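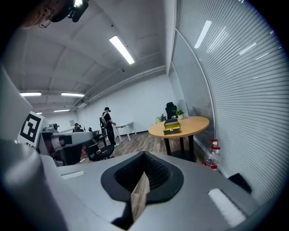

Room and Bench Assistant (part-time, fixed term)

Flolell is looking for an assistant to look after the shared workroom at our Carrasco building. The post is part-time, 12 hours a week, and runs from January for six months with the chance of an extension.

About the room

The workroom is one large open space with white walls, fluorescent ceiling lights and a glass partition with horizontal blinds down one side. It is used by our own staff and by people from Nirkico, who share the building. Most of the work done there is sorting, stacking and packing small items, many of them wooden blocks. Things get moved about during the day and need to be back in place before the next group starts at 1 pm.

What you will do

Set out blocks, trays and boxes before each session, following a printed sheet.
Put everything away afterwards and wipe down the tables.
Check the blocks for splinters and chipped corners and take damaged ones out of use.
Keep the stock list up to date. We hold 1,199 pieces at present, stored by size in numbered boxes.
Open and close the blinds as asked, and report any ceiling light that flickers or fails.
Pack and label boxes going to our Dalico store, and unpack those coming back.
Order tape, labels and cleaning cloths when supplies are low.

What we are looking for

You should be tidy, reliable and able to follow written instructions closely. You will need to lift boxes of up to 12 kg and be on your feet for most of a shift. Basic spreadsheet skills are needed for the stock list. Experience in a stockroom, school, library or workshop would be useful but we will train the right person.

You do not need a degree or a technical background.

Hours and pay

Shifts are three hours each, four mornings a week, starting at 9.30 am. Pay is 198 a week before tax, paid monthly. Holiday is given in proportion to hours worked. Closed shoes must be worn in the workroom, and we provide gloves and a locker. There is a small kitchen on the same floor and covered bicycle parking behind the building. Car parking is limited and cannot be promised.

How to apply

Send a CV and a covering note of no more than 500 words to the Flolell office, marked "Room and Bench Assistant". In the note, tell us about a time you kept a shared space or a set of equipment in order, at work or elsewhere. Please also say which mornings you could work.

Shortlisted applicants will be asked in for a short interview and a half-hour practical task, which involves sorting a mixed box and filling in a stock sheet. Travel costs within the local area will be repaid on production of a ticket or receipt.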